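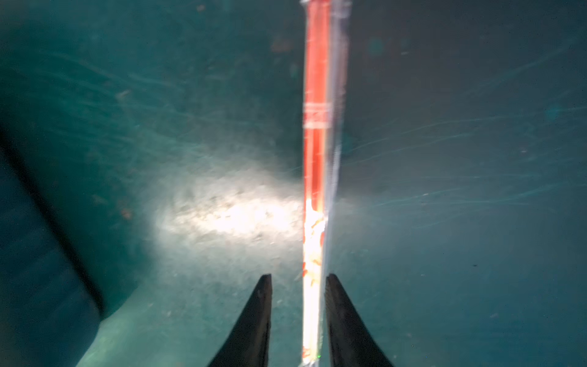 The manager of the Bernlow shop in Gremstead has been promised a robot twice now. The first was going to mop. The second, from a company called Judosard, was going to put things on shelves, and she was asked to clear two metres of aisle for it. She cleared them in November. She has since put the birthday cards back.

"I'm not against it," she says, moving a box of firelighters off a chair so I can sit down. "I'd love somebody to do the bottom shelves. My knees would love it. But I've seen what it does, and I've seen what they say it does, and I'd like those two to meet up some time."

What the salesman said it would do was fill shelves overnight. What she saw, on a visit to the company's unit, was a single arm handling small packets one at a time. Anything in clear plastic was a struggle, she says. Light bounces off the wrapping, and the people running it kept going over to shift a lamp.

"A fourteen-year-old on a Saturday job doesn't need the lights moving. You say, those go there, and off they go. They might do it badly, but they do it."

She timed part of the visit on her phone. In 30 minutes the arm put away 58 items. I tell her that sounds better than I'd expected.

"It does until you ask what the items were. They were all the same item. Same size, same way up, laid out on a table. Ask me how often a delivery comes in like that."

How often does it?

"Never. It comes in a cage with the shampoo on top of the crisps."

I put some of this to an engineer at Judosard, who agreed to talk as long as I left his name out. He was more open than I had been led to expect. Picking up a thin wrapped thing is harder than it sounds, he said. The fingers have to close on it evenly, or it turns. Grip it too hard and you crush what's inside. Clear film is a nuisance because the camera can take a patch of glare for the edge of the object.

"People see a video and think the job's done," he said. "A video is one good go."

So how many goes are bad? He wouldn't give me a figure. He said it depended on the object, the table and the day, and that the newer software was "a lot less fussy". I asked whether he would leave it running in a shop all night with the door locked. There was a long pause on the line.

"With someone there," he said.

The manager laughs when I read that back to her. "Well, then I'm paying for the someone."

She does think it will come. Her guess is that warehouses will get it first, and kitchens last of all. Her sister has been told by a chain called Bouchard that a machine will be clearing her cutlery drawer and folding towels before long, and has started putting money aside.

"I told her to buy a better dishwasher," she says. "You still have to load it. But it's there, it's in the shop, you can take it home."

The bell goes at the front and she gets up to serve. On the way she stops to straighten a row of tinned tomatoes, turning three of the labels outward without looking down.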